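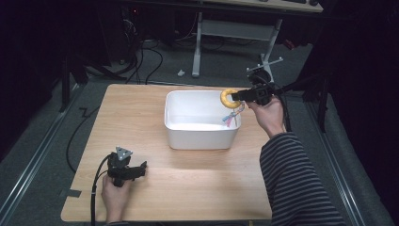 *Toy pick-and-place at the tabletop station: white bin, yellow ring, a gripper in each hand.*

Hi Bhavana, this is the July update on the equipment side, a bit longer than last time (sorry!) because the quotes finally came in.

**Grippers.** We're running one two-handed station and I'd love a second before fall. Tierney quoted us for another pair, and Flemero came in lower but wants 8 weeks for delivery. Ajith has been using the current pair every day and says he'd rather wait for the cheaper ones than learn a new handle. I'm with him, so Flemero it is unless you object.

**Spares.** Please don't let me skip this line again! I've put in $335 for replacement finger blocks and cables. Gopinath thinks that's low, and he may be right about the cables – we treat them pretty roughly.
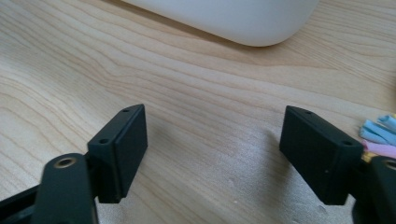
*View from a gripper, fingers open over the tabletop.*

**Table and bins.** No request here. The wood top is fine and I want the second station to match it, grain and all, so I'm asking Prunuston for the same finish. Bins are cheap enough to come out of petty cash. Ashwin wants a bigger mix of soft toys, and I've set aside $40 for that.

**Still open:** storage. Bülent is pricing drives and I don't have his number yet, so the total in the budget sheet is missing that row. Could you hold the sign-off until he sends it? I'd also like to know if the gripper order can go on this year's money or has to wait for the next round.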